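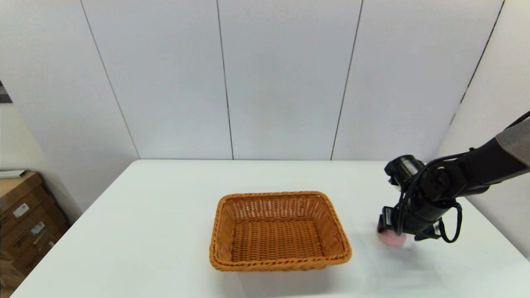
Figure 1. Shared work area with the arm, the basket and the peach.

4.2 Workshop setup and trial procedure

The build was carried out in the Gronside shared workshop, where members book bench space by the half day. The table stands against a wall of pale panels that also closes off its right side. We kept the panels because their plain surface made the object easy to segment, although the dark seams gave false edges in early tests and had to be masked by hand.

The task was kept simple. One object, a pink peach, and one woven basket share the tabletop, and their positions change between trials. The basket has a thick braided rim, and we treated the rim as the main obstacle when planning a path. Its orientation was left free, so a path recorded with the long side facing the arm could not be reused once the basket was turned. 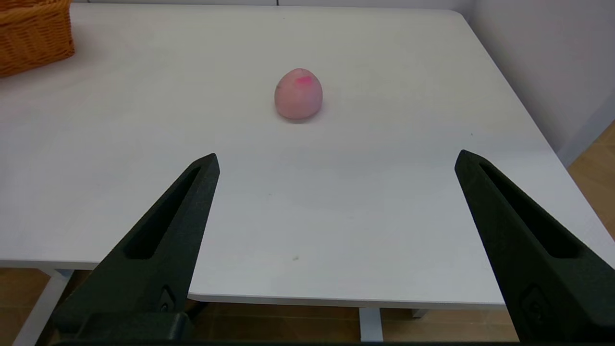 Finger shape took more time than any other part of the build. The first pair, adapted from the Trurkalex pattern, had square ends and tended to push a round object away before closing. The present pair tapers to a point and has a long channel in each finger – this saved material and made the fingers slightly flexible. Opening width is set in software and was held at 90 mm for all trials reported here.

A trial began with the arm at rest and ended when the object was released or when 60 seconds had passed. We ran 198 trials in February, in blocks of 18. Adwoa Bawa reset the table between trials and logged the outcome on paper, and the logs were typed up at the end of each block.
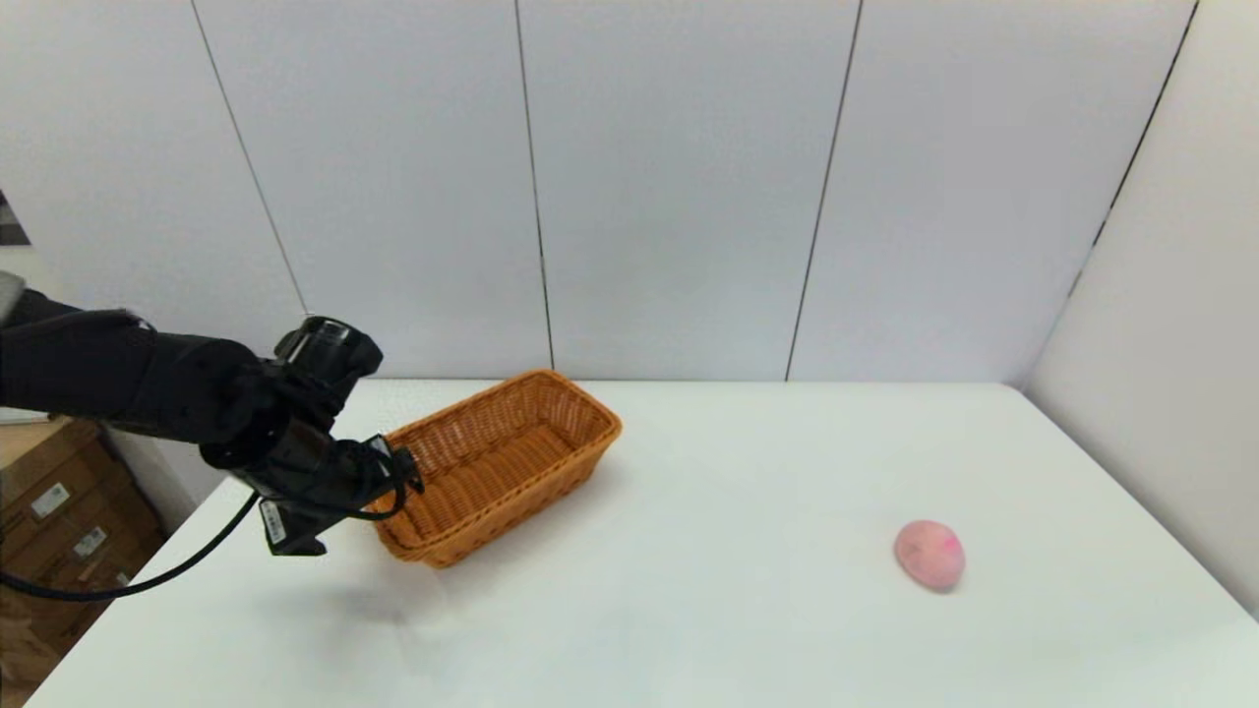 Cable routing was the other recurring problem. A cable with too little slack pulled on the wrist when the arm reached across the table, and one with too much could catch on the basket. We settled on a single long loop and checked it before each block. The approach height was then raised by a small fixed amount – enough to clear the rim in every basket position we tested. Results by basket position are given in Section 4.3.

Related items
Low-cost grippers for shared workshops: notes from Gotley
Frimpong arm controller, build log part 2
Masking panel seams in tabletop images
Cable slack and wrist load on small arms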